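The long wait for a game that was free anyway

Otivell has been "nearly here" for so long that I have stopped marking it on the wall. The studio behind it, Tidisby, first showed the thing running in a booth, let people steer a small boat round a foggy harbour for a few minutes, and then went quiet. In May it came back with a new trailer, a new logo and a price of nothing at all.

Free is a lovely word. I have 275 games I paid nothing for, and I could tell you the plot of 4 of them. The rest sit in my library like unread leaflets. So when Tidisby says Otivell will cost players nothing "for ever", I want to know who is paying, and the answer seems to be the people who buy lanterns.

Lanterns are the in-game currency. You need them to open the second harbour, Cáceres, a sun-baked port that fills most of the trailer and none of the free map. The smallest pack holds 1301 lanterns, a number that looks chosen to stop you doing the sum in your head. Tidisby says a patient player can earn the same by fishing. I fished for two evenings in the preview build and came home with enough for a hat.

The boat handles well, I'll give it that. The fog is lovely and the radio plays odd little songs I'd happily hear again. But the quests are errands, and the map keeps pointing at doors with price tags on them.

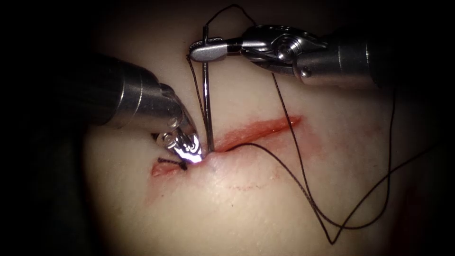 Two robotic instruments at work on an incision in a tissue pad.

Then there is Lidisden, the online mode, due some time after launch. It promises shared harbours, trading and weekly races. It also needs a constant connection, even if you sail alone, and I have yet to read a good reason for that. When the servers go, the boat goes too.

I'll download it on the first night, of course. I'm keeping my card in another room.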